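Kids' clothes: fold on the floor or fold on the bed?
Household & Laundry > General chat

Triketti
2010-05-31
Settle something for us. I do the kids' washing on the floor of their room, on the rug, because the floor is the only surface in the house big enough. My other half says this is barbaric and that civilised people fold on a bed. I say the bed is where clean clothes go to get slept on. Thoughts?

Flokedis
Bed. You have to clear it before you can lie down, so the job gets finished. On the floor it can sit there until October.

Triketti
It has never sat there until October. Early September at the worst. Anyway, evidence of a system:

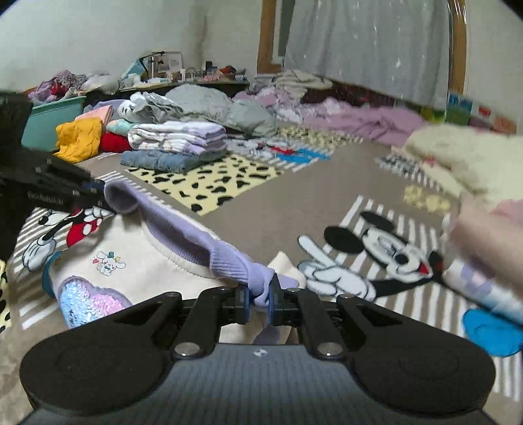

Sock in progress, Mickey supervising. Stacks up the back, teal tub still to go.

The folded stuff goes along the back, the tub gets emptied as I go, and whatever's left on the rug at the end is somebody's problem tomorrow.

Janjua
Is that sock folded over at the cuff? Please tell me you don't do the cuff fold. It wrecks the elastic. We had a whole thread on this, 258 replies, and it got locked.

Flokedis
It got locked because of you, Janjua.

Janjua
It got locked because people wouldn't listen.

Flomport
Cuff fold is fine. I've done roughly 1,000 pairs that way and the elastic dies at the same rate as everything else my kids wear. What I'd worry about is the sequins on that white sweatshirt. Turn it inside out before it goes in the wash or the cloud will be bald by winter. Ask me how I know.

Triketti
How do you know?

Flomport
Unicorn jumper. I was finding sequins in the lint filter for months.

Flokedis
Back to the topic. I can see a heap of fluffy cream blanket in there. Where does that live once it's folded? Ours won't fit in any cupboard built by humans.

Triketti
End of the bed, which is another reason I can't fold on the bed.

Janjua
That's circular.

Triketti
It's a small house.

Flomport
I'm with the floor, for what it's worth. Your knees go after 3 loads but you can spread out and see what you've got. My only rule is socks last. Do them first and you find the odd one at the bottom of the tub and have to undo the lot.

Flokedis
Socks FIRST. Get the misery over with.

Janjua
Buy 290 identical grey ones and never pair again.

Triketti
Mine would sooner go barefoot. Lavender with ribbing or there's a scene at the front door. Putting you all down as two for the floor, one for the bed and one for grey socks — will report this at home as a win.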